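Call for participants: good practice for two-arm kitting cells

Prorstead is looking for people who load, run or check kitting cells to help us test a draft code of practice. The code is written for small workshops where robot arms pick parts from open bins and place them in a tray for assembly. It covers bin layout, labelling, reach limits, handover between operators and what to do when a pick fails.

The first draft was put together by Bình Âu from 198 operator notes collected at Skikbridge and Taltell. It runs to 43 clauses. Some of them we are sure of. Others, mainly those on cables and harnesses, need to be tried by people who were not in the room when they were written.

What you would do

You would attend two sessions at our Skikbridge workshop, one on a weekday evening and one on a Saturday. In the first you set up a cell from the written code alone, with no help from us. In the second you watch a run and mark each clause as clear, unclear or wrong. Each session lasts three hours with a break. 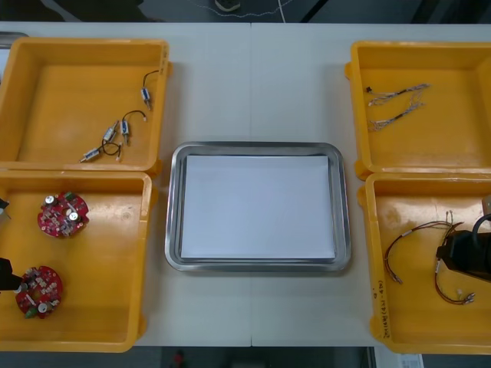
Bins either side of the tray, one kind of part to each bin (draft section on layout).

The layout section is the one we most want argued over. It says that parts with loose leads should not share a bin with circuit boards, that the tray should be within reach of both arms, and that bin markings must be readable from the side where the operator loads. It does not yet say how far apart two harnesses should lie before a pick starts — we would like your view on that.

Who can apply

You should be 18 or over and have worked near industrial or bench-top robots in the past two years. Programming experience is not needed. We would be glad to hear from people who mostly do loading, cleaning down or inspection, as they were under-represented in the notes.

Payment and practical matters

Participants receive £198 for the two sessions, plus travel within the county. Lunch is provided on the Saturday. Flat, closed shoes are required. The workshop is on the ground floor and has step-free access.

Sessions run in May. To apply, write to Bình Âu at Prorstead, quoting reference 609, with a short note on the work you do and any dates you cannot manage. Comments on the draft from people who cannot attend are also welcome under the same reference.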